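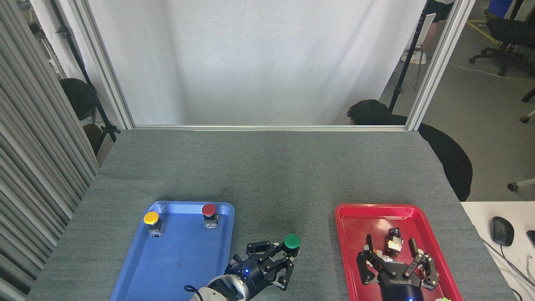
Teleop demos with push buttons – quick tips

- Trays first. One colour per job, blue and red works fine, so you always know which arm owns what. Carpet under them stops the sliding.

- Mushroom-head buttons are top heavy. Come in low with the fingers partly open, get under the cap, then close. Slow. Slower than that.

- Button lying on its side? Open wide, straddle it, square up the wrist before you squeeze. If you miss, back right off and go again, dont nudge it round the tray.

- Move one arm at a time till you've got the feel. Park the other one open.

- Plain white cloth behind the table. Colour of the cloth matters less than keeping it tight – wrinkles throw shadows.

- Check the slack in your cables before every run. Every run!

- Bin the fumbled takes same day. We kept 1533 from the Pendinside set and tossed 70, should of been more.

- Swap drivers before your wrists get sore. Past 58 demos in a sitting mine go sloppy.

- Name files as you go. Bilgin folder for buttons, Flirnari for everything else.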